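Muline wipe-clean tablecloth, turquoise — review after three months

Posted April 29, 2021

I bought this tablecloth in January to replace an Oritz one that had gone stiff and started to crack where it folded over the table edge. The Oritz had lasted a fair while and I would have bought another, but they seem to have stopped making that size and the shop I use, Edonine, had the Muline at $17. I hadn't heard of Muline before. The listing had two reviews, one of which was for a shower curtain.

The table it lives on is a Lundgren with rounded ends and a finish that marks if you look at it. We eat at it, work at it, sort the mail on it and put the groceries down on it, so it is covered all year. I don't use a tablecloth to dress the table up. I want it to take the wear so the table doesn't have to, and to look all right while it does.

What you get

One cloth, folded into a flat plastic sleeve with a card insert. No clips and no weights. The care instructions are on the back of the card and nowhere else, so keep the card. Mine went out with the recycling and I had to get the washing temperature from the listing.

On the kitchen scale it came to 445 grams. The old Oritz was heavier than that, and you can tell when you shake the two out. The Muline feels thin at first. I expected to be able to feel the table through it and was ready to send it back, but once it was down it sat flatter than the heavier one ever did, and I stopped thinking about it.

It came out of the sleeve with hard creases in both directions. The card says they will drop out in a day or two. They did not. I left it on the table for a week and the lengthwise creases had eased but the crosswise ones were still standing up enough to tip a glass. What worked was laying it face down over the ironing board with a tea towel on top and going over it with the iron on the lowest setting, a bit at a time. That took most of an evening. If you have a dryer you could probably put it in on low with a damp towel, but I didn't want to risk the coating.

There was a smell for the first few days, like a new beach ball. I hung it over the railing outside for an afternoon and that dealt with it.

The pattern

I should say something about how it looks, as that is what visitors comment on. The main colour is a proper turquoise, stronger than it looks on the Edonine site, where it came up closer to mint on my screen. There is a wide grey-blue stripe with thin lines along its edges, and the word LOVE printed on the stripe in dark letters. Off to the side are pale beige triangles.

I don't have strong feelings about triangles. The word I could have done without. I picked this one because it was the only colour in stock in the size I needed, and the listing photo was taken from an angle where the lettering could pass for part of the border. I minded it for a couple of weeks. Now I mostly don't see it.

The stripe does cause one practical nuisance, which is that you can tell straight away when the cloth is crooked. A plain cloth can wander and it doesn't show. With a stripe on a table that has curved ends there's nothing square to line it up against, and if you want it dead straight you have to walk back and stand in the doorway to check. I gave up on that early. It runs on a diagonal and I've decided that's fine.
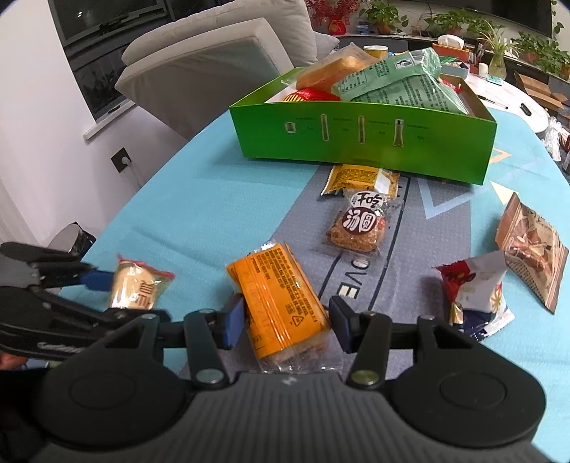
Spills are where I was most interested, because the old one had been good at them until it cracked. In the first week I knocked over a 500 mL jug of water, nearly full. It beaded and stayed on top long enough for me to get a towel, apart from what ran straight over the edge onto the chair. Nothing came through to the wood. I lifted the cloth afterward and ran my hand over the table, and it was dry all the way across.

Since then it has had the usual things. Tea wipes off with a damp cloth. Soy sauce wipes off if you get it the same day. Left overnight it leaves a faint ring on the turquoise that comes up with dish soap and a second go. Oil is slower. It smears before it lifts, and you need hot water and soap and then a dry cloth or the surface stays a bit tacky. Turmeric is the one that beat me. I have a yellow spot the size of a quarter that has been there since the second week, and baking soda paste only took it from bright to pale. I'd expect the same from any cloth of this sort, and the Oritz had a similar mark.

Crumbs are better on this than on a woven cloth, as you'd guess. Sesame seeds especially. We go through a lot of wrapped snacks in this house, the kind that arrive in a mixed box and get handed around, and anything coated in sesame sheds. On the old cotton cloth the seeds worked into the weave and had to be picked out. On the Muline you sweep them into your hand with the side of a card and that's the end of it.

Ink is a mixed result. Ballpoint came off with rubbing alcohol on a cotton pad, but I overdid it and took the shine off a patch beside the stripe, so now I have a dull spot where the pen was. Pencil wipes straight off. I haven't tried a marker and don't plan to.

One warning about print transfer. I left a glossy flyer lying face down overnight under a warm dish, and in the morning there was a mirror-image patch of it on the cloth. Most of it came up with soap. I keep printed plastic bags and flyers off it now if anything warm is going to be sitting nearby.

Heat

The card says no hot dishes, and I'd take that seriously. A mug of tea is fine. A bowl of soup is fine, though the cloth underneath goes soft and clings to the bottom for a second when you pick it up. A pot needs a trivet, and I would use a thick one. I put a small saucepan down for a moment without thinking, and there is a curved line pressed into the surface now. It hasn't gone through and it hasn't changed colour, but it catches the light when you wipe the table down.

Slipping

This is my main complaint. The underside has a brushed backing which grips well enough on bare wood, and on a rectangular table I think it would be fine. On ours, with the rounded ends, the overhang is uneven, so the longer side pulls. If you lean on the table and push back your chair the cloth comes with you a little each time. By the end of the day it has shifted enough to notice. Sliding a box across it does the same, where lifting the box doesn't.

I tried the metal clips I had left over from a picnic set and they were too narrow for the tabletop. What I ended up with is a piece of rubbery shelf liner cut smaller than the table and laid underneath. It cost a few dollars and it has nearly cured the problem. It also adds some padding, and plates make less noise going down. I'd get the liner at the same time as the cloth if your table is anything but square-cornered.

Washing

Wiping does for most days. I have had it in the machine once, cold, gentle cycle, no spin, as the listing says. It came out clean and dripping, and I hung it over the shower rail. It dried by morning. There was no shrinking I could measure and the lettering is as dark as it was. The brushed backing did pick up every bit of lint in the drum, so wash it by itself. I wouldn't machine wash it often, because the creases from being bunched up took another couple of days to settle.

Wear so far

Three months isn't long. The places I'd expect to see trouble are the folds over the table edge, where the Oritz went, and so far there is no whitening or cracking there. I turn the cloth end for end every few weeks so the same part isn't always bent. The hem is a single row of stitching and it has let go in one place, a gap I could put a finger through. I sewed it back by hand with ordinary thread. The needle was hard to push through the coating, and a thimble would help.

There are some fine scratches in front of the seat where the laptop goes. You only see them with the window behind you.

Compared with the Oritz

The Oritz was heavier, stayed put better and came in plain colours. It also held onto grease more and was never quite flat. The Muline wipes down more easily and is lighter to take off and shake over the balcony, so I do that more often than I used to. On price there is very little in it. If Oritz brought back my size in grey I'd be tempted, mostly on account of the stitching.

Would I buy it again

Yes, at $17. I wouldn't pay much more than that for it. It protects the table from the things I need it to protect the table from, and it has been easy to live with apart from the slipping. I'd give it three and a half out of five, and it would be four with a decent hem. Check the colour in someone else's photos before you order, iron the creases out on the first day, and buy the shelf liner. The sizes run slightly short as well. Mine measured two centimetres under the listing on the long side, which didn't matter here but would if you were counting on a particular drop.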